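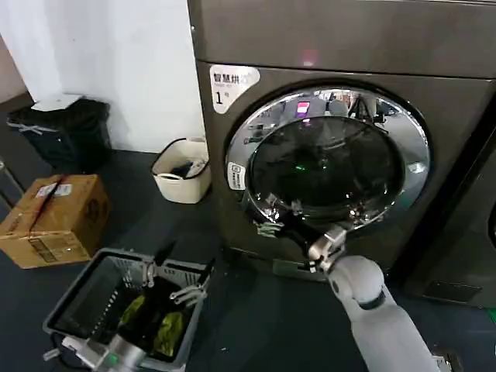 Intan Hartono asks whether a front loader has to be changed in any way before the Brirno laundry service can be set up on it. No. The arm takes the door by the ring, so the machine stays as the manufacturer built it. What does need attention is the area near it.

Setup tips for the Brirno two-arm laundry service

Basket. Use a rigid plastic one and keep it on the floor to the left of the door. Soft fabric hampers fold when the gripper goes in. Slotted sides are fine.

Door ring. Wipe it weekly with a damp cloth and dry it. Detergent film on chrome makes the fingers slip. Do not use polish.

Door seal. The arm does not check it. Pull back the rubber by hand after every 7 loads and remove coins, hair and lint.

Filter cover. Keep the floor in front of it clear. Draining the filter is still a manual job and is not part of the plan.

Load size. Stay under two-thirds of the drum. Sheets and duvet covers wrap around sleeves and come out as one lump, which the gripper will drop. Run them separately.

Small items. Socks and underwear go in a mesh bag. Loose socks were the most common miss in our trial.

Cables. Check for rubbing once a month. Route them away from the door swing.

Cost. The plan is 280 a month with a 2-month minimum. Setup is a one-time 300. Welau offers a similar plan but does not handle front loaders until June.

Verdict. Loading and unloading are slow but steady. Stain treatment, sorting by color and folding are left to the household. Worth it for daily washing, poor value for a load or two a week.

Prices checked 13th May.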